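How to Clear a Catch-All Table (and Keep It Clear)
Jan 19, 2019

You know the table I mean. Ours is the white one in the back room, and by the end of any given week it has swallowed markers, mail, snack dishes, a sock and at least one stuffed animal. I've read plenty of decluttering books and most of them want me to take a whole weekend and cry over my belongings. No thanks! I do it in 13 minutes with a kitchen timer, and I've done it often enough now (since August, more or less every evening) that I can tell you which parts matter.

What you'll need: a timer, a damp cloth, one bowl with nothing in it and a piece of scrap paper. Don't go shopping for bins first. I bought a set of Verine drawer organizers before I'd sorted a single thing and they were all the wrong depth, so now they live in the garage holding screws.

Step 1. Start with the soft stuff

Stuffed animals take up more room than anything else and they weigh nothing, so move them first and you'll feel like a hero right away. Pick one spot for them and stick to it. I like a corner against a wall, because a bear can lean there without flopping over onto your nice clear surface. If you have a whole crowd of them, let your kid choose up to 4 that get to stay out, and the rest go back to the bedroom until next time.
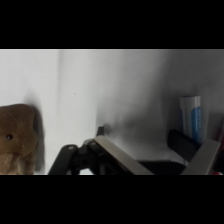 Brown teddy by the white wall, black eye and pale shaggy fur on duty.

Give the bear a quick once-over while you've got him in your hands. Longer fur picks up crumbs like you wouldn't believe, and a dry toothbrush gets most of them out. If there's jam involved, he goes in a pillowcase and into the wash on cold, and somebody is going to be sad at bedtime, so plan ahead.

Step 2. Test every marker

This is my favorite part (I know, I know). Pull the cap off, draw a line on the scrap paper, put the cap back on until it clicks. A good line means it stays. A faint, scratchy line means it gets one night standing tip-down in a cup, and if it's still scratchy in the morning, out it goes. No second chances! I used to keep every dead marker in the house out of some weird guilt, and then my kids would pick them up, get nothing, and leave them on the table again. You see the problem.

While you're testing, lay the good ones side by side so they don't roll off. Red and blue are the two that get used up first at our place, so I buy those separately at the Carnley store instead of getting another full pack with six shades of green.

Step 3. Use the bowl

A plain round bowl is the best desk organizer I've ever owned, and I say this as a person who has paid for several. Ours is gray with a smooth matte finish. Erasers, hair ties, loose beads, whatever is too small to deserve its own home goes in there, and when it's full you stop and empty it. Keep it within arm's reach of the markers, or it turns into a snack dish again.

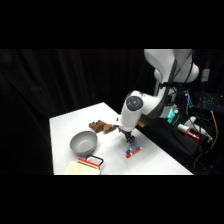

Gonçalo Bettencourt wrote: I tried the bowl thing for my kids' craft table and it worked right up until they started putting the markers in it too. Any tips? The long ones tip it over.

Good question, and yes, mine did that too. Markers need something tall. A clean soup can does it, or a heavy mug with a chipped rim. Keep the bowl for the little stuff only.

Step 4. Wipe it down

Damp cloth, back to front, and you're done. For marker on a white top I put a drop of dish soap on the cloth and rub in small circles, then go over it again with plain water. Try it on a spot near the edge first if you're not sure about the finish.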